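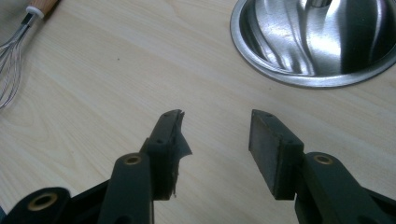

Can a machine do ordinary kitchen and shop-floor chores yet?
Some of them, under narrow conditions. A machine that is set up for one task in one place can repeat it for long periods. A machine that is expected to walk into an unfamiliar kitchen and finish whatever it finds there is still a research subject.

Unit 10: Chores as a Manipulation Problem
Course handout. Read before the lab session.

10.1 Terms

A chore is a sequence of contact tasks with a finished state that a person would accept. Putting a whisk into a bowl is a contact task. Beating eggs, emptying the bowl, washing both items and putting them away is a chore. Published success rates almost always refer to the first kind. Check which one is meant before comparing numbers.

A trial is one attempt from a fixed starting rule. An intervention is any human contact with the machine or the objects before the finished state. In this course a trial with an intervention is scored as a failure, even if the operator only nudged the bowl.

10.2 Why utensils are hard

A whisk has at least three regions that behave differently in a grasp. The handle is rigid and close to cylindrical. The stem is thin, so a small error in finger position becomes a large error in angle. The wire loops deflect under load and give poor depth readings, as the sensor returns a mixture of wire and tabletop.

A polished steel bowl presents the opposite case. Its shape is simple and its surface is not. Reflections move when the viewpoint moves, and a detector trained on matte objects may place an edge where there is only a highlight. Grasping by the rim is the usual answer. It requires one finger inside the bowl and one outside, with clearance for both.

10.3 Fingertips and wear

Parallel two-finger grippers remain the default in household work. They are cheap and easy to model. The pad on each fingertip supplies most of the friction, and it is the part that degrades first. Typical damage is a tear along an edge of the pad, after which a flap of material can fold into the gap as the fingers close.

The effect on data is easy to miss. With one torn pad and one sound pad, friction differs between the two sides. An object held at the handle may rotate toward the weaker side, and a policy trained on such grasps can learn to compensate for a fault that the next gripper does not have. Inspect both pads before each session and record their condition in the log. If either is torn, replace the two as a pair.

10.4 Case: the Greludero trials

Kirard ran its Greludero arm on a utensil task in May. The task was to pick up a whisk by the handle and place it in a bowl. The arm completed 54 of 100 trials without intervention. Failures were sorted into missed grasps, slips after lift, and collisions with the rim. Slips formed the largest group.

The Sisay cell at the Okurmont plant does a simpler job, moving identical parts from a tray to a fixture. It runs for up to 10 hours between stops. Tray, fixture, part and lighting are all fixed. The two results should not be placed on one scale. The Sisay cell solves a problem from which most of the variation was removed by the people who built the line.

10.5 Lab work

Work in groups of 2. Write a starting rule for the whisk-and-bowl task that another group could follow without asking you anything. State the allowed handle directions, the distance from whisk to bowl, and the condition of the pads. Then define the finished state. Decide whether a whisk resting with its handle over the rim counts, and write the decision down before the first trial.

Reports are due 14th July. Attach the raw trial log, including failed trials. Logs without a pad condition entry will be returned unmarked.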